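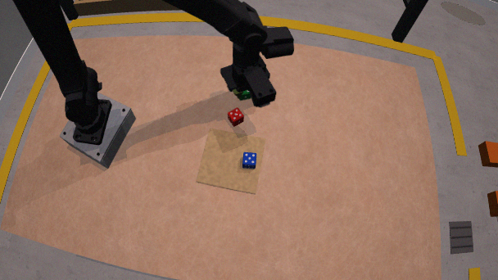
Jela Dental Clinic, Operatory 2
Sterilization and Equipment Safety Checklist
Inspection date: August 4, 2020
Previous inspection: June

1. Autoclave door gasket
Result: Pass
Comment: No cracks or hardening. Cleaned with distilled water before the first load.

2. Autoclave spore test
Result: Pass
Comment: Strip and control returned by Bilgin lab. Cycle counter read 2,491 at time of test.

3. Instrument pouches, storage drawer
Result: Fail
Comment: 27 pouches checked. 2 had open seals (band pusher, distal end cutter). Both reprocessed. Drawer is overfilled; move the bracket tweezers to the lower drawer.

4. Orthodontic pliers
Result: Pass with comment
Comment: Light surface rust at the hinge of one Guleck ligature cutter. Removed from use and sent for service. Lubricate hinges before bagging.

5. Handpiece waterlines
Result: Pass
Comment: Flushed at start of day and between patients. Log complete.

6. Curing light
Result: Pass with comment
Comment: Output within the maker's range. Lens had bonding resin on it. Orange shield scratched, replacement on order from Ilent.

7. Eyewash station
Result: Pass
Comment: Caps in place, flow even on both sides. Tag signed weekly.

8. Sharps container
Result: Fail
Comment: Filled above the line. Archwire clippings found on the counter next to it. Container changed during inspection.

9. Patient chair
Result: Pass
Comment: Emergency stop works. Small tear in headrest cover, taped; tape is not acceptable past the next inspection.

Items 3 and 8 to be rechecked in 18 days.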